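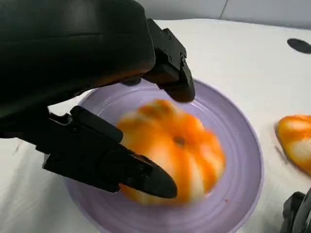
La calabaza y el plato morado, en plena sesión de la mañana.

14 de septiembre de 2022
Por la redacción de Cuentos de Muddale

Yo llegué a Muddale para tres semanas y llevaba ya dos años, que es lo que pasa cuando aceptas un trabajo porque tiene cafetería. Mi tarea era sencilla de contar y horrible de hacer: enseñarle a Clolinance a poner la mesa. Clolinance era el programa, no los brazos. A los brazos no les pusimos nombre, les decíamos el izquierdo y el derecho y ya está.

El método se llamaba Miltent y la idea me encantaba (¡todavía me encanta!). En vez de enseñarle al programa solo las veces que salía bien, le dábamos también las dudas. Si yo manejaba el brazo y me arrepentía a mitad de camino, esa grabación se guardaba igual, con una marca en el segundo exacto del arrepentimiento. Mi jefa decía que dudar era un dato. Yo decía que entonces conmigo iban a tener datos para rato.

Grabamos 2127 intentos. De esos, 965 llevaban por lo menos una duda, y casi todas eran mías, qué vergüenza. El ordenador viejo, el que llamábamos Liang por la pegatina que traía de su dueño anterior, tardaba una noche entera en tragárselo todo, así que yo apagaba la luz, me iba a casa y soñaba con pinzas.

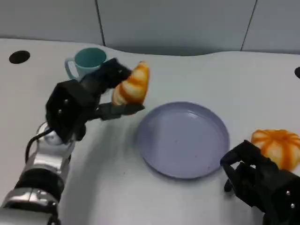
Y una mañana pasó lo del croissant. Le tocaba a Clolinance solo, sin mí, y la orden era la de siempre: el croissant al plato. El izquierdo lo agarró muy bien, lo llevó hasta el borde y se paró. Yo miré el reloj, miré el botón de parada, me mordí una uña. Cuatro segundos. Luego retrocedió un poquito, giró la muñeca apenas nada y lo dejó en el plato con una delicadeza que yo no tengo ni con los huevos.

Corrí a buscar la gráfica, claro. Con el entrenamiento de antes, sin las dudas, soltaba las cosas mal una vez de cada 4. Con Miltent fallaba muchísimo menos, pero se paraba, se paraba todo el rato, y en una prueba llegó a estar quieto hasta 2000 milisegundos más de lo que me paraba yo en mis peores días. Mi jefa estaba feliz y ya quería escribir el artículo. Yo me quedé mirando la curva de aquella pausa, porque la conocía. Primero el frenazo, luego un temblor chiquitito hacia la izquierda y después nada. Era igual que la mía.

Esa tarde en la cafetería me preguntaron si quería café o té. Me quedé con la mano en el aire, entre las dos jarras, y me puse a contar los segundos.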